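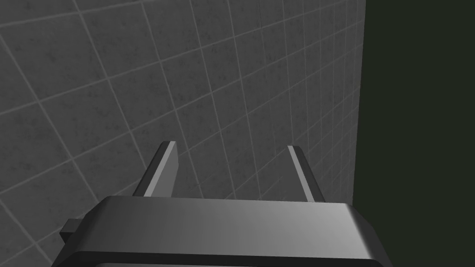 Mottled gray square tile with lighter grout.

Grout is a filler used to close the gaps between tiles once they've been set on a wall or floor. Most grout is a mix of cement, water, pigment and sometimes fine sand. Epoxy and other resin types also exist. It is not the same thing as the adhesive (thinset, mastic) that holds the tile down, though the two get mixed up a lot in casual use.

Name

From an older English word for coarse meal or porridge, also dregs. The building sense came later, for thin mortar poured into joints. "Grouting" is used for the work and for the finished lines both.

Types

Unsanded grout. Cement, pigment, additives, no sand. For narrow joints, generally under 1/8 inch. Smooth, sticks well on walls, less likely to scratch polished stone. Shrinks too much in wide joints and cracks.

Sanded grout. Same base with fine sand added. Used in wider joints and on most floors. The sand limits shrinkage. Can scratch soft marble or glass.

Epoxy grout. Resin and hardener, usually with a filler powder. Resists stains and most household acids, needs no sealer. Costs more and sets fast, so small batches. Haze left on the tile overnight is very hard to get off.

Furan grout. Industrial. Breweries, dairies, chemical plants. Black in most cases and rarely seen in homes.

Premixed grouts. Sold in tubs, ready to spread. Popular for repairs. Some take several days to cure in a shower, check the tub.

Color and joint layout

Color changes how a tiled surface reads. A close match hides the grid, a strong contrast brings it out. Mid-gray is common on floors, it hides dirt. Pale grout next to darker tile shows the layout clearly, including any mistakes in it. 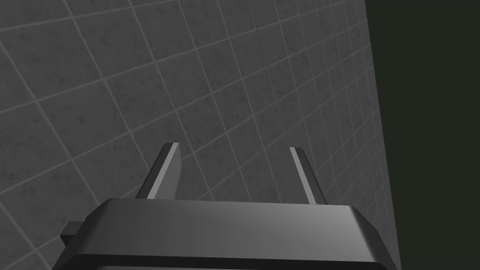
Square tile in a straight grid with thin, lighter gray joints.

Straight grid (also called stack or jack-on-jack) lines up the joints in both directions. Running bond offsets each row, normally by half or a third. Straight grid is the less forgiving of the two, a tile that is slightly out of square throws the line off and the error carries down the row. Spacers help. So does sorting tile by size before starting.

Application

Adhesive is left to set first, overnight for most thinsets. Spacers out, joints cleaned of loose bits. Grout is mixed to a paste, left to stand (slaking), then mixed again. It's pushed in with a rubber float held at a slant and worked diagonally across the joints so the edge doesn't dig in. Excess scraped off with the float nearly upright. Then a damp sponge, rinsed often. Too much water at this stage weakens the surface and washes out pigment, the usual cause of blotchy color.

A dry haze is buffed off with a cloth later. Cement grout cures over several days. Some makers call for misting in hot weather.

Corners, and joints where tile meets a tub or a diferent material, are normally filled with flexible sealant instead. Grout there tends to crack when the building moves.

Sealing

Cement grout is porous. Penetrating sealers soak in and slow down staining, they don't stop it. Reapplied every year or so in showers, less often elsewhere. A few drops of water on the joint is the usual test: if they darken the grout, time to reseal.

Common problems

Cracking: movement underneath, too much water in the mix, or wrong type for the joint width.
Efflorescence: white powdery salts brought up by moisture.
Mildew: dark spotting in damp rooms with poor airflow.
Pinholes: air trapped during mixing, often from running the drill too fast.
Powdering: weak cure, sometimes from old bagged product that has taken up damp.

Removal

Hand saw for small areas, oscillating tool for larger ones. Old grout is taken out to at least half the depth of the joint before new goes in, otherwise the new layer flakes. Dust from cement grout can contain silica, so a respirator and vacuum are recomended.

See also

Mortar
Thinset
Caulk
Ceramic tile

Further reading

Koster, Rianne. Joints and Fillers: A Tiler's Handbook. Lebrun, 390 pp. Chapter 4 covers cement grouts.

Page last edited August 4, 2022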